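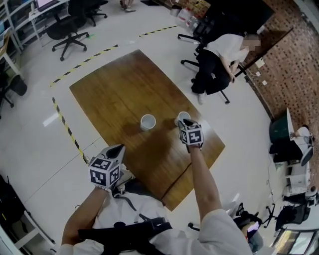

Two paper cups on a wooden table, with a hand-held gripper at the right-hand cup.

How to test whether a machine can clear cups from a table

Clearing paper cups is a useful first test for anyone deciding if a robot arm is ready for break room or kitchen work. The objects are cheap, the result is easy to judge, and the failures show up early. The procedure below is the one used for the Clidby bench notes. It takes one afternoon and needs no programming beyond what the arm already has.

The short answer to the general question is that current machines can do this job under fixed conditions and do it poorly when the conditions move. The test is meant to find out how far they can move.

What you need

A table with a clear working area
Paper cups, all one size, plus a second size for step 5
A tray or bin for the cleared cups
Demonstrations recorded with hand-held grippers, or an arm policy already trained on them
A score sheet
Floor tape, if people walk near the table

Step 1. Define the chore

Write down what counts as done. For this test, a cup is cleared when it stands in the tray, upright, with its rim not crushed. A cup that is dropped, tipped or dented counts as a failure even if it ends up in the tray. Do not change the definition after the first run. Most disagreements over results come from scoring a dented cup two different ways.

Step 2. Record the demonstrations

A person does the job first, holding a gripper in each hand. Marker cubes on the grippers let the software recover the position of each tool. Keep the printed faces clean and turned toward the camera as much as the motion allows. If a forearm blocks a cube for more than a moment, repeat the take.

Record 80 takes. Move the cups between takes, and include starts with two cups side by side. Close spacing is the hard case: the fingers have to reach one cup without pushing its neighbor. Approach from the open side, slow down before contact, and close only as far as the cup needs. A paper cup deforms under light pressure, and a grip learned on mugs will flatten it.

Discard takes with a fumble unless you plan to train recovery as well. In that case label them and keep them in a separate folder.

Step 3. Train and load

Follow the instructions for your own arm. The only requirement here is that the gripper on the arm has the same fingertips as the hand-held one. A different tip shape changes where contact begins and makes the comparison worthless. The first Dumer trial in October was thrown out for this reason.

Step 4. Run the fixed test

Place the cups at marked positions. Run the arm 70 times without touching the settings. Record three things per run: result, time, and whether a person had to step in. Reset the cups by hand and replace any that have softened or creased.

Do not average the time over successful runs only. An arm that clears a cup quickly and then needs a person to free the next one has not saved any labor.

Step 5. Change one condition at a time

Do 10 runs for each change:

Cups moved closer together until they touch
Cups of the second size
One cup partly full of water
A different table surface
Room lights lowered

Return to the fixed setup between groups and do one check run. If the check fails, stop and recalibrate before going on.

Partly filled cups are usually the worst group. The added weight calls for a firmer grip, the wall gives way, and the cup slips or folds. A policy trained on empty cups has no way to anticipate this from the outside of the cup alone.

Step 6. Read the results

Compare the changed groups with the fixed test, one group at a time. A small drop across all groups points to general imprecision, often calibration. A large drop in one group points to missing demonstrations, and more takes of that case will normally help.

For a break room, intervention rate matters more than speed. The Homach sheet has a column for this; the Gavrilă sheet does not, so add one.

Storage

Keep the raw recordings until the full test has been scored. Our set came to 326 files including calibration clips. Name the folders by condition and run number, and store the score sheet with them.

Last revised Sat 28 November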